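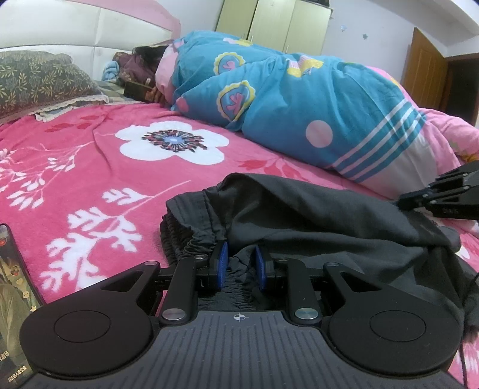 Blažena Ševčík thinks the interview should open with the singing and leave the column until later, as readers in Maltau know the songs and most have never seen the column. I had it the other way round. Her note came back with the first four paragraphs struck through and I've gone along with it.

7 April 2004

**Profile piece, second draft**

Transcript is done — 16 pages, more than I wanted. Matvii typed the first half and I did the rest. Two gaps where the tape drops out, both in the part on her mother's choir. I'll ring her to fill those and won't guess.

Word count at noon was 2,000. The slot is 1,000. Cut so far:

- school years, except the bit about being sent home for arguing
- the whole Furkside tour
- my question on prizes (dull answer, my fault)

Keeping the passage on pay. She says the women in the band got less than the men for three summers and she found out from a receipt. Severyn wants a second source for it. Fair enough. Left a message with the old booking office at Bondarchuk, no reply yet.

She asked to see her quotes before we print. Told her we can read them over the phone but don't send copy. She was fine with that.

Spelling of the wife's surname: checked with her twice, goes in without the accent. Nazar had it wrong on the contents page, now changed.

Headline still open. Matvii's has a pun on "record" and I don't like it. Mine is too long by a word or two.

**Recorder**

The old one hums when it's plugged in. On batteries it is quiet. Use batteries for phone interviews until Svyatoslav has had a look at the lead. Tape for this one is labelled 121, on the shelf by the window, side B only. Side A is the Bodico meeting and mustn't be wiped.

**To do**

- ring her re choir gaps
- chase Bondarchuk
- ask Blažena if it can hold to the May issue should the pay section not stand up
- new ending, the present one just repeats the intro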